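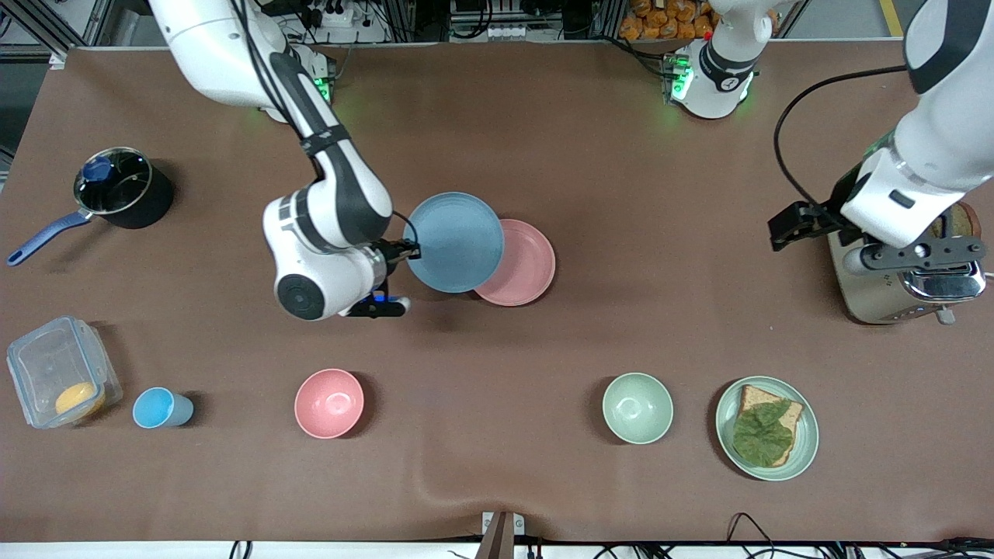
Undale Residence Services > Kitchen Guides > Preparing and Serving a Simple Breakfast

Preparing and Serving a Simple Breakfast

This guide is intended for residents using the shared kitchens at Undale. It covers toast and one warm dish for two persons. Allow 25 minutes, including cleanup.

Before you begin

Clear one worktable and wipe it down. Take out a toaster, a saucepan with its lid, two plates, two bowls and the cups you will need. Plates and bowls are supplied in several colors so that two people sharing a table can tell their settings apart. Each person should keep one color throughout the meal.

Place the toaster near one end of the table and the saucepan near the other. The cord must not cross the area where food is served.

Making the toast

1. Check that the crumb tray is in place and the slots are clear.
2. Insert the bread upright. Thick slices should be toasted one at a time.
3. Select a medium setting and press the lever down fully.
4. When the bread rises, lift it out by the top crust. If a slice is stuck, unplug the toaster and let it cool before freeing the bread with wooden tongs. Metal utensils may not be used.

Warming the second dish

Oatmeal or soup may be warmed in the saucepan over low heat with the lid on. Stir every few minutes. Turn the handle away from the edge of the stove, and hold the lid by its knob with a dry cloth. Set the pan on a heatproof mat before serving into the bowls.

Serving

Set out the plates first, then bring the bowls to the front of the table where they can be filled without reaching over the toaster. Toast should be plated last.

Storing leftovers

Let food cool briefly, transfer it to a lidded container and fasten all the clips. Label it with your room number and refrigerate promptly. Unlabeled containers are removed every Thursday.

Related guides
Using the Ledano Wing Dishwashers
Shared Refrigerator Rules
Palacios Hall Kitchen Hours
Descaling an Electric Kettle

Contact Residence Services | © 2022 Undale Residence Services | Back to top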